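Distância de segurança para fotografar comboios numa passagem de nível

Olá a todos! Comecei em março a acompanhar os mercadorias da linha de Galanis e estou completamente viciado, já levo 300 fotografias só deste troço. Costumo ficar junto à passagem de nível de Bakusell, do lado do apeadeiro, mas na semana passada o maquinista apitou-me com vontade e fiquei na dúvida se estava perto demais. Eu estava fora das barreiras!

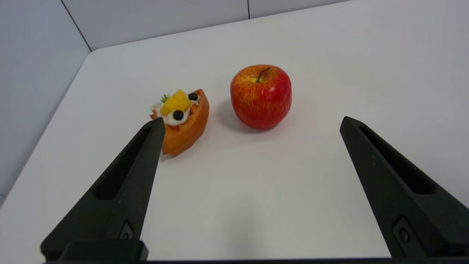 A que distância do carril devo ficar para fotografar em segurança?
Fica sempre do lado público das barreiras e fora da vedação, por muito espaço que pareça haver junto à via.

Obrigado desde já, e se alguém conhecer outros sítios bons na zona, digam!

Ketetti
20 de setembro de 2021

Que bom ver mais gente nesta linha! O apito nem sempre é uma repreensão: em Bakusell há uma placa de assobio antes da curva e todos os comboios apitam ali. Mesmo assim eu recuava mais. Com teleobjetiva de 200 mm fica-se lindamente no talude do caminho agrícola, que é público, e a composição aparece inteira na curva. 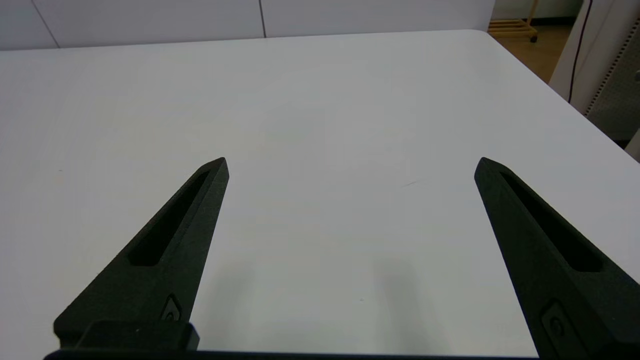
De manhã a luz vem de frente, por isso prefiro o fim da tarde. Leva colete, mas evita o vermelho, que pode ser confundido com um sinal de paragem. E nunca uses flash virado para a cabina, por favor! Outra coisa: depois de passar um comboio espera que as barreiras subam, porque às vezes vem outro em sentido contrário. Já me aconteceu com uns 20 segundos de intervalo e apanhei um susto valente.

Wekness

Eu vou sempre para a ponte pedonal, 16 degraus e vê-se tudo. Não sei as regras ao certo, pergunta na estação. 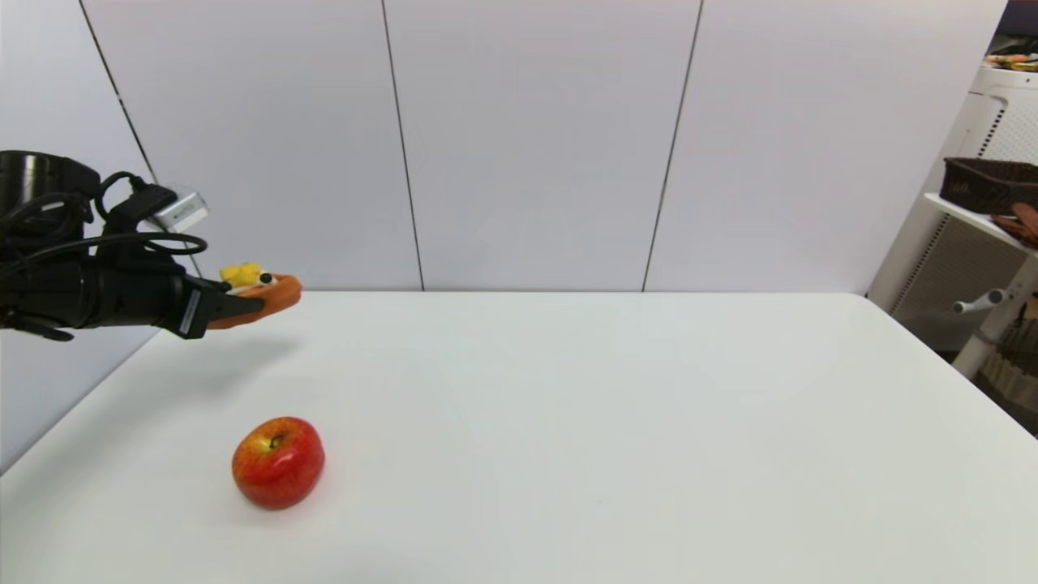
Braço preto com dedos cor de laranja

galanis_norte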